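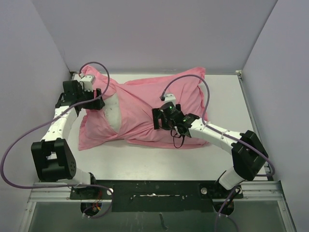

Limus: two-arm pillowcase removal, with and without waiting

README for the data and the small pile of scripts that came with it
Version 6 (versions 1 through 5 are best left where they are)

What this is

Limus is a set of teleoperated demonstrations of two robot arms taking a pillowcase off a pillow. We collected it to test one narrow idea: that a policy does better at two-handed cloth work if it learns when to hold still. Most of our failures before this had one arm doing something sensible while the other one helped.

The release has 932 episodes. Each is one attempt, successful or otherwise, with both arms' joint positions, gripper commands, a fixed view of the workspace and the wrist views. Failed attempts are kept and labeled. They are the more interesting part, and we had plenty to choose from.

If you are looking for a general laundry dataset, this will disappoint you. It has one task in it. We now know that task far better than we ever wanted to.

The method, briefly

Our baseline, Zetlow, is an ordinary imitation policy that predicts a short chunk of motion for both arms together. It copies the operators' pauses as if they were slow movements, so it drifts. A drifting gripper that is supposed to be anchoring a pillow will gently pull the pillow along with the case, and the two travel across the table as a couple.

Aravena is the same network with one extra output per arm: a hold flag. When the flag is up, that arm keeps its last commanded pose and its gripper stays closed. The other arm carries on. The flag is trained from labels we made by hand, and those labels are included here as a separate file so you can disagree with them.

There is no clever loss. We tried two clever losses. They are in the attic folder with a note asking you not to email us.

Results

We ran each policy 24 times from starting states it had not been trained on. A run counts as a success if the pillow is fully out of the case and both are still on the table.

Zetlow: 6 of 24
Aravena: 19 of 24

That is a small test, on one rig, with one kind of task, scored by the people who wanted it to go well. Please read the gap with that in mind. We think the direction is real. We would not bet a second rig on the exact size of it.

The remaining Aravena failures were mostly bad first grasps. If the fingers take hold of the case and the pillow together, holding still is the wrong thing to do, and Aravena does it with great confidence.

Why the wrist views matter

From the fixed view, a grasp on the case and a grasp on the case plus pillow look much alike. Up close they are easier to tell apart, though even there the case has a habit of hanging over the part you wanted to see.
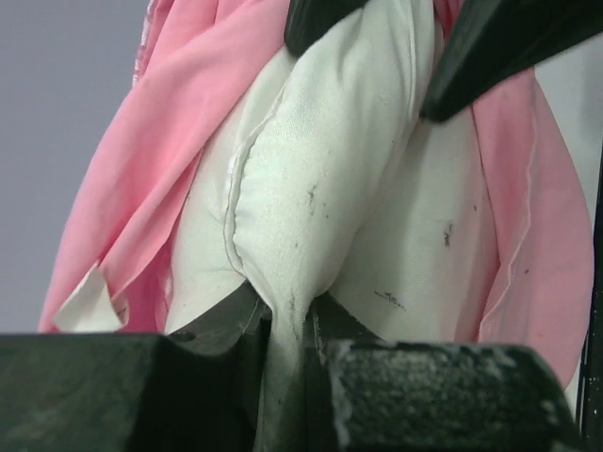
Wrist view: white fabric pinched between the fingers, pink fabric on either side.

We trained a version without wrist views to save memory. It saved memory. We did not bother giving it the full test, so there is no number for it in the results and you should not quote one for us.

What is in the folders

episodes: one folder per attempt, with the video streams and a single table of states and commands. Timestamps are shared across streams. They were not shared in version 3, and we are sorry about version 3.

holds: the hold labels, one row per interval, giving the arm, the start and the end. An interval means the operator meant that arm to stay put. Deciding what an operator meant from a recording is about as scientific as it sounds.

outcomes: a plain text table with one of four labels per episode: clean, partial, dragged, abandoned. "Dragged" means the pillow and case moved together for most of the attempt. "Abandoned" means the operator gave up, and covers both mechanical trouble and lunch.

scripts: loading, training, and a viewer called Ciken that plays all streams side by side with the hold intervals drawn underneath. Ciken was written in an afternoon in January and is now the most used thing we have made. It crashes if you scrub backward past the first frame. Don't scrub backward past the first frame.

attic: see above.

How the labels were made

Two of us labeled every episode separately in Ciken, then compared. Where the intervals overlapped, we kept the overlap. Where only one of us had marked a hold, we watched the segment together until one person got tired. This produced a bias toward the more stubborn annotator, which we have not corrected for and would rather not measure.

Very short pauses were dropped. Operators twitch, think, and look at the clock, and we saw no reason to teach a robot to do any of those.

Known problems

The cloth gets grubby. The fabric picks up dark marks with use, and a network will happily treat a smudge as a landmark. We suspect ours does. If you train on the early episodes and test on the late ones, expect a drop.

Black grippers near the wrist cameras fill a good part of the view. Cropping them out looked like an obvious improvement and made things worse, so the policy is evidently getting something from them.

Both arms are bolted down at the front of the table, facing the same way. Nothing here tells you how well hold flags would work with arms mounted opposite each other, or on anything that rolls.

Operators favored anchoring with the left arm. Mirroring the data helps a little. It also makes the seams run the wrong way, and we can't say whether the policy cares.

There is no force sensing. "The gripper is holding something" is inferred from how far the fingers closed, and a thin fold of cloth looks a lot like nothing at all.

Using it

Load an episode in Ciken before you train anything. Watch several, including some of the dragged ones. Then split by session and not by episode; neighboring attempts resemble each other closely, and a random split will give you a lovely number that means very little. We got a lovely number that way ourselves and had it on a slide for a while.

Training Aravena from scratch fits on a single graphics card if you shrink the video first. The default settings are the ones we used for the results above. The comments in the settings file are older than the settings, so where they differ, believe the settings.

Changes in version 6

Fixed swapped left and right labels in part of the holds file.
Removed duplicate episodes.
Renamed "success" to "clean" in outcomes, after a long argument about a pillow that was mostly out.
Ciken now remembers its window size.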